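FOR IMMEDIATE RELEASE

Sampaio workshop hall reopens in October with shared benches, a clamp wall and 70 evening places

Irnimero takes on the old Lolell shop floor. Sign-up open now, first evenings free

SAMPAIO - Irnimero, the neighborhood workshop group, will reopen the hall on the Rasach side of the yard this October. Benches, hand tools, storage, heat. Evenings and some mornings. Anyone over sixteen can use it, members or not, once they've done the short bench intro.

The hall was last used by Lolell, the upholstery and repair firm, which moved to bigger premises last spring and left a good part of its fittings behind. Shelving, two cutting tables, a sink that works. Irnimero signed for the space in early summer and has been clearing, painting and rewiring since.

Floor area is 2,774 square feet, on one level, with a wide door to the yard. Ramp is in. Restroom is accessible. Parking is not great, please walk or bike if you can.

What's in the hall

Four large benches down the middle, each with its own power drop and task light. Benches are bolted down and won't be moved, so please don't ask for them to be pushed together for big pieces. Big pieces go on the cutting tables at the yard end.

A clamp wall, open to everybody. The clamps came in from three different workshops and a couple of garages, so sizes are mixed and some of them have seen a lot of life. All have been cleaned and oiled. Anything that slipped under load got thrown out. Bring your own pads if you are fussy about marks, we have scraps of felt and cork but they go fast.

132 storage cubbies, for projects in progress. One per person, name and phone number on the front, six weeks and then we call you. No finishes, no solvents, no food. The metal cabinet by the sink is for finishes and that is the only place for them.

A sewing and soft goods corner, picking up where Lolell left off. Chair seats, cushions, bag repair. Two heavy machines, one domestic. The heavy ones need a seperate intro, one hour, sign up on the sheet.

"People kept telling us they had a chair with one bad joint and nowhere to glue it up," said Tarun Bhatia, who is running the reopening for Irnimero. "That's most of what we expect. Chairs. A drawer front. Somebody's grandmother's stool. You need a flat surface, a couple of decent clamps and a place to leave the thing overnight."

Leaving things overnight was the main problem at the old site, where the room was shared and had to be emptied by closing time. The new hall locks and stays put. Work can stay in clamps on the side shelves for up to two nights, longer by arrangement. Tag it. Untagged work will be taken out of the clamps and put in the lost corner, dry glue or no dry glue.

Evening program

There are 70 places across the first run of guided evenings. Doors at 6:15 p.m., start at 6:30, out by 9. First evening is free for everybody, after that there's a small charge on a sliding scale, pay what you can at the desk. No one gets turned away over money.

Topics for the first run:

Regluing loose joints
Clamping awkward shapes, curved and tapered parts
Webbing and seat repair
Sharpening, bring your own chisel or borrow one
Fixing a wobbly table, bring the table if it fits in your car

Yaryna Sydorenko leads the clamping and regluing evenings. She ran the same sessions at the old site and the list filled up every time, so put your name down early if that's the one you want. She would like people to bring real broken things and not practice blocks.

"I can talk about clamp pressure for an hour and it won't help you much," Sydorenko said. "Put a leg back on a chair and tighten it too hard, watch the glue all run out, then you've got it."

Morning sessions are unguided. Open bench, quiet, kettle on. Somebody from the desk team will be in the building but they are not there to teach. Power tools stay off before 10 a.m. by agreement with the neighbors upstairs.

What we still need

Bar clamps over three feet. Always.
A second wet and dry vac
Desk lamps with a working arm
Offcuts of hardwood, nothing painted please
Coat hooks

Drop-off is at the yard door, afternoons from 2 to 5. Please don't leave stuff outside the gate. We cannot take mattresses, TVs, particle board shelving or anything with a gas bottle. If your not sure, call first.

House rules are posted at the desk and will be handed out at the intro. Short version: closed shoes, hair tied back, sweep your bench, clamps go back on the wall by size with the screws run in. Kids under sixteen welcome in the soft goods corner with an adult, not at the main benches.

Bench intros

Intros run all through October, thirty minutes, at noon and again at 5:30 p.m. They cover the benches, the lights, the vise handles (they pinch), where the first aid kit is, how to tag work. People who did the intro at the old site need to do the new one too, sorry, different building, different exits.

Group bookings for schools and clubs start after the first run of evenings is over. We have a waiting list going already. Write with rough numbers and what you'd like to make or mend.

Opening afternoon is open house, no sign-up. Benches in use, soft goods corner open, coffee and something baked. Short welcome at 3 p.m. and then people can get on with it. Press welcome from 1 p.m., please say ahead if you want to talk to Tarun or Yaryna so we can keep them off a bench for ten minutes.

Press contact: Tarun Bhatia, Irnimero, at the hall desk, afternoons. Pictures on request, print size availble.

Note to editors: Irnimero is written with one capital, no "the." Lolell has no ongoing part in the hall and should not be listed as a partner.
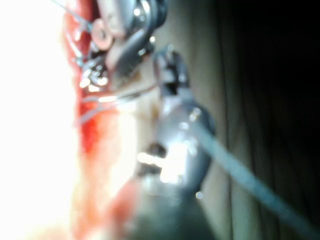
Comment from Oksana: Can the two-night limit be three for chairs? I did a rocker at the old place and the back rail still had some give in it on the second day, I'd have been happier leaving it clamped. Also I have a couple of long bar clamps in the garage you can have, one has a bent handle but it holds. Will bring them to the yard door.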